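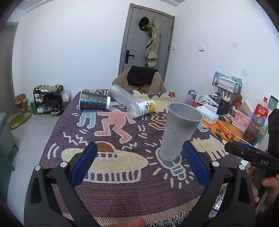
Step 4. Check the finger pads

Do this with the gripper in one hand and a cup standing upright on the table. The procedure covers the hand-held gripper with two black fingers and blue pads. Allow 11 minutes per tool.

Open the fingers fully and look down the gap. The pads should face each other squarely. A pad that leans will tip a tapered cup as the fingers close.

Wipe both pads with a lint-free cloth dampened with water. Do not use solvent. If a pad is glazed or torn, replace both.

To replace a pad:
Peel it from the top edge down.
Clean off the old adhesive.
Seat the new pad flush with the inner face of the finger and press for 2 minutes.
Leave the tool open overnight before use.

Step 5. Check the hinge screws

The screws sit where the fingers meet their hinges. Try each one with a hand driver. If it turns, take it out, apply a small drop of low-strength threadlocker and refit it until snug. Move the finger through its full travel. It should not bind or click.

Step 6. Test the grip

Close on the cup at mid-height, lift it clear of the table and set it down. Repeat with a cup lying on its side, then with a bottle. Slipping on one side only usually means a pad is out of line; go back to step 4.

Enter the result in the Tondevley log. Repeat steps 4 to 6 every 400 cycles.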